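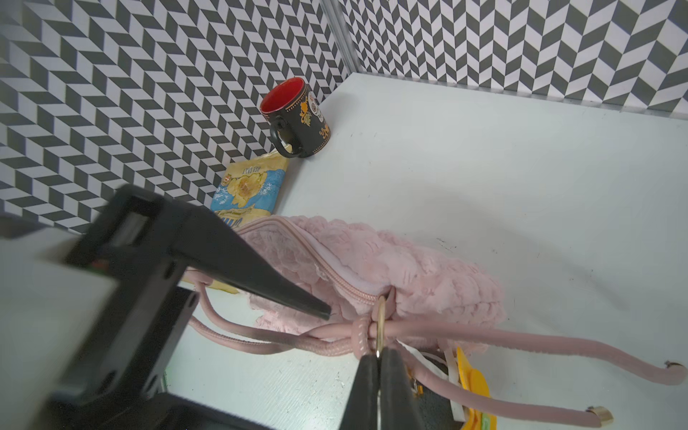 4. Cleaning bags, cushions and other small fabric items

The Mellmont hand steamer can be used on most small fabric items once you have finished the set-up in section 3. Steam loosens dust and light marks and lifts fibres that have been flattened in storage. It will not remove ink, grease or dye. Look over each item before you start and note any part that is not fabric. A fluffy bag with a ruffled surface, like the pink one with the zip along its top edge and a gold metal ring at the end, needs the soft brush head for the fabric, and the steam must be kept off the ring and the zip. Metal parts heat up quickly and can burn your fingers.

4.1 Before you start

Check the care label. If it says "do not steam" or "dry clean only", do not use the steamer. If there is no label, test a hidden patch first (see 4.4).

You will need:
The steamer, with the tank filled to the upper line
The soft brush head (grey) or the flat head (white)
A dry cotton towel
A hanger or hook that will take the weight of the item

Caution: Do not add scent, vinegar or descaler to the tank during normal use. Damage caused in this way is not covered by the guarantee.

4.2 Fitting a head

1. Make sure the steamer is switched off and unplugged.
2. Line up the arrow on the head with the dot on the nozzle.
3. Push the head on and turn it clockwise until it clicks.
4. Pull gently. If the head moves, take it off and fit it again.

Note: The heads from the older Forstead model look much the same but have a shorter collar. They will go on but will not lock. Do not use them.

4.3 Steaming an item

1. Empty the item. Remove anything in the pockets, and take out cushion pads where you can.
2. Close all zips and fasteners.
3. Brush off loose dust with a dry clothes brush.
4. Hang the item up or lay it on the towel.
5. Plug in the steamer and set the dial to LOW. The light flashes while the water heats and stays on when the steamer is ready.
6. Point the nozzle away from you and hold the trigger for 5 seconds to clear any water from the hose.
7. Hold the head a hand's width from the fabric and press the trigger. Move slowly from top to bottom. Do not stay on one spot.
8. For long or fluffy pile, let go of the trigger and stroke the fabric with the brush in the direction the pile lies.
9. Leave the item to dry fully before you use it or put it away. Thick items may need to be left overnight.

Caution: Steam can cause serious burns. Never steam an item while someone is wearing or holding it. Use a hook.

Caution: Glued trims, sequins and printed transfers can come loose. Cover them with a folded cloth or leave that part alone.

The tank holds enough for one or two small items on LOW. If it runs dry the pump will sound louder and the light will go out. Release the trigger, unplug the steamer and wait 6 minutes before you open the cap.

4.4 Testing a hidden patch

1. Choose a place that will not be seen, such as the inside of a seam.
2. Steam it on LOW for a moment only.
3. Press a white cloth against it. If colour comes off, stop.
4. Let the patch dry and compare it with the rest. If it has shrunk, gone shiny or turned stiff, do not go on.

Faux fur, velvet and anything with a foam lining should always be tested - even if you have steamed a similar item before.

4.5 After use

1. Turn the dial to OFF and unplug the steamer.
2. Let it cool, then empty the tank into a sink.
3. Take off the head, rinse the bristles under the cold tap and shake dry.
4. Leave the tank cap open until the inside is dry.

Do not wind the hose tightly round the body. It should hang in a loose loop.

In hard water areas, descale after every 50 tanks, using Nullel liquid as set out in section 6. Spare heads and tank caps can be ordered through the Yao parts desk. Please have the model number ready - it is printed on the base, under the rating plate marked 700 W.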